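Werkstattbuch, Planung Greifer und Zubehör

11. März 2021

Bedarfsliste für die zweite Ausbaustufe angefangen. Stand bisher: zwei Handgreifer pro Person, dazu die Kopfkamera. Trelard hat im Februar ein Angebot für 5 weitere Paare geschickt, Lieferzeit 13 Wochen. Stundura liefert schneller, verkauft die Fingerpads aber nur zusammen mit dem Gehäuse. Für uns ungünstig, Pads sind Verschleißteil, Gehäuse nicht. 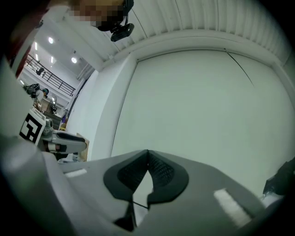
Offen ist noch, ob wir Pads auf Vorrat nehmen. Ich habe 19 Paar eingetragen, das sollte bis zum Herbst reichen. Lagerung trocken und dunkel, Schublade im Materialschrank ist frei. Bei Trelard nachfragen, ob das Material über die Zeit aushärtet. Datenblatt sagt dazu nichts.

Kopfhalterungen: die jetzige Ausführung behalten, Ersatzbügel mitbestellen. Polster getrennt abrechnen, läuft über Verbrauchsmaterial.

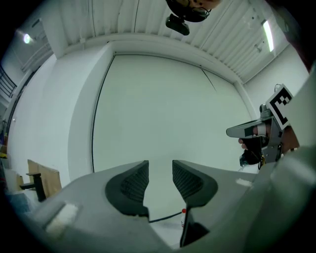 Kabel. Bisher nicht in der Planung, muss rein. Verlängerungen in zwei Längen, Zugentlastung am Griff, Klettband. Kabelbrücken für den Boden auch, sobald mehr als eine Person gleichzeitig arbeitet. Posten heißt jetzt »Verkabelung Arbeitsplatz« und steht unter Pledik, weil die Ladestation ebenfalls von dort kommt und wir uns so einmal Versand sparen.

Markerwürfel drucken wir weiter selbst. Kosten fast nur Papier und Arbeitszeit, trotzdem als eigene Zeile führen, sonst fehlt die Zeit wieder in der Abrechnung.
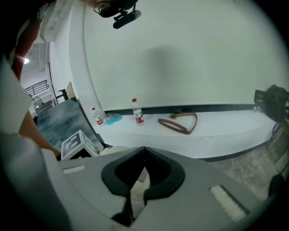

Requisiten und Kleinteile bekommen einen kleinen Pauschalbetrag. Flaschen, Tücher, Gürtel und Ähnliches kann jeder selbst besorgen, Beleg in die Mappe. Größere Sachen (Möbel, Sanitärobjekte) nur nach Absprache, die brauchen Stellfläche und müssen irgendwann auch wieder weg. Transport dafür bei Ó Néill angefragt, Preis steht aus.

Wartung: Trelard bietet einen Vertrag über 2 Jahre an. Einzelreparaturen wären nach meiner Rechnung etwas billiger, solange kein Gehäuse bricht. Vorläufig ohne Vertrag eingetragen.

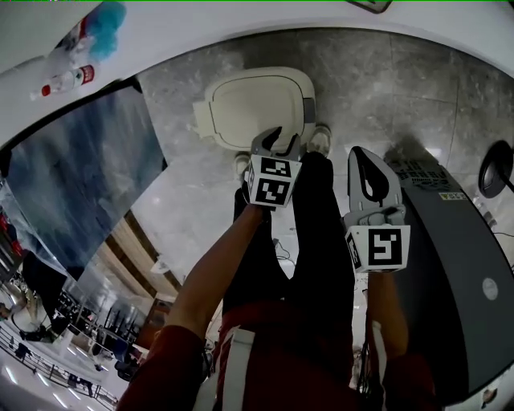 Pledik schreibt am Nachmittag zurück, die Ladestation sei lieferbar, das passende Netzteil aber erst später, und man solle die Bestellung besser teilen. Damit ist der gesparte Versand wieder hin. Zeile geändert, Netzteil getrennt.

Noch zu klären: Rabatt bei Trelard ab welcher Stückzahl, Rückgabe unbenutzter Pads, Kostenstelle für die Kabelbrücken.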